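26/05/2018

Second go at the sublimation mugs for the Alo order. Yesterday's handles came out fine but the prints had that gray haze near the rim, so I dropped the press to 200 and left the time alone. Zainab says the haze is the paper, not the heat – she may be right, we only switched to the Kadell sheets this week.

Pulled 14 from the press before lunch. Lettering is much sharper! The red in the "keep back before coffee" design still leans orange, though (Tiziana likes it orange, the customer won't).
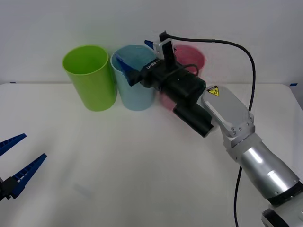
After that I ran two with the old Landell paper at the same setting. No haze on either, so one point to Zainab. Gianni wants a dishwasher run before we commit to anything, and I've put both in his tray with the job number, 661, on the bottom in marker.

Still to do: ask Amedeo for the corrected red, order more heat tape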